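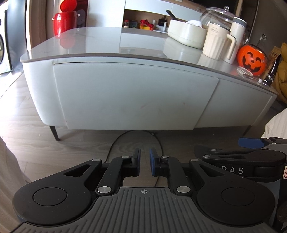

Irfan Purba says I'm being unfair to model answers, and that his students would freeze in the speaking test without a few learnt by heart.

Fair enough, he teaches and I mostly mark. But I've been reading the Plerner speaking pack this month and I'd like to know who it's for. Thread.

1/ The pack has 311 ready-made talks in it. A teacher you admire, a meal you cooked, a river near your home. You pick the one that matches the topic, learn it, say it. It costs more than my shoes.

2/ Every talk starts the same way. "Well, there are so many I could choose from, but the one that springs to mind is..." I have heard that sentence so often that I now hear it in my sleep. I heard it twice before lunch in June.

3/ The vocabulary is what gets me. The person describing the river calls it "a veritable feast for the eyes". So does the person describing the meal. The teacher is "a veritable font of knowledge". Who at Plerner is so fond of veritable?

4/ And then the follow-up questions come. Somebody who has just given two polished minutes on their grandfather's workshop is asked what he made there, and there is a long, long silence. There may be no workshop. There may be no grandfather.

5/ I don't blame the learner one bit, by the way. If I had to talk in Spanish about a river to a stranger with a timer running, I'd buy the pack as well.

6/ What I do mind is the advert. "Used by over 102 high scorers." Out of how many people who bought it? High in what? Were they high scorers before they opened it? I wrote and asked. I got a voucher.

7/ Someone will say Mullamero is better as you record yourself and it gives you a mark. I tried it. I read out the back of a porridge packet in a confident voice and did very well on "fluency and development of ideas". Then I gave a proper answer, with the usual stops and starts, and was told to work on my hesitation.

8/ Real people hesitate. Ask a native speaker to describe a neighbour and you'll get "um, he's sort of, I don't know, tall?" The gap where you look for the next thing to say is part of talking. A pause to think and a pause to remember line six sound quite different, even to me at four in the afternoon.

9/ Flor Ticona ran a small group at Furkdale with 24 learners and no scripts at all. They got a topic, one minute to jot down a few words, then talked to whoever was next to them. Then they swapped partners and did it again, same topic. By the third go most had dropped the grand words and were telling an actual story.

10/ Before anyone gets excited, it was one group, with one teacher who happens to be very good, and I haven't seen their results. It might be no better than the pack. It is cheaper, though, and I would sooner listen to it.

11/ Irfan again, by message just now: weak students need something to hold on to. I agree with that. Give them ways to start, to buy time, to say they've forgotten a word. "What do you call it, the thing for..." is a lovely bit of English and it isn't in any of the talks. I checked.

12/ Also the Ong book, which several of you have asked about. I've only got as far as the chapter on hobbies. Everybody in it collects stamps - will report back if that changes.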